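Review of the Coken laundry basket, white
Posted by Melaniia Zakharchenko, 16 May 2019

I bought this basket in January for our small laundry corner in Itham. It replaced an old one from Vasylenko, whose handle broke after 8 years. I do the washing for two people and it is enough for one full load, also with heavy things like hooded sweatshirts and towels.

The woven sides let the air go through, so the clothes do not take a bad smell. The rim is smooth and did not pull any threads so far. 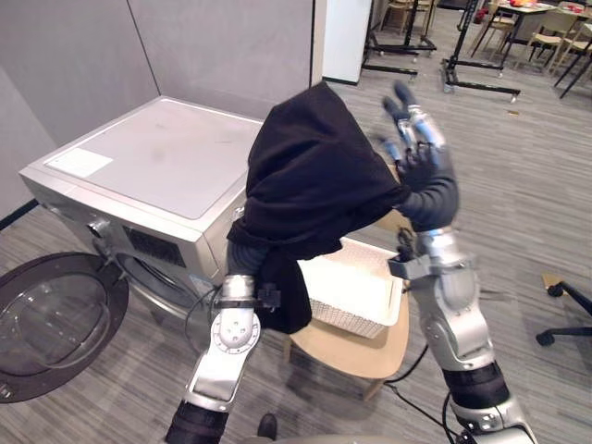
How do you clean it?
With a damp cloth and a little dish soap, then I leave it near the window until it is dry.

I have two complaints. The bottom is not very stiff, and when I carry wet jeans it bends in the middle. Also the price, 61 with delivery, is high for a basket. My neighbor Arsen paid 20 for a simpler one and he is content with it. I would still buy mine again, but in the bigger size.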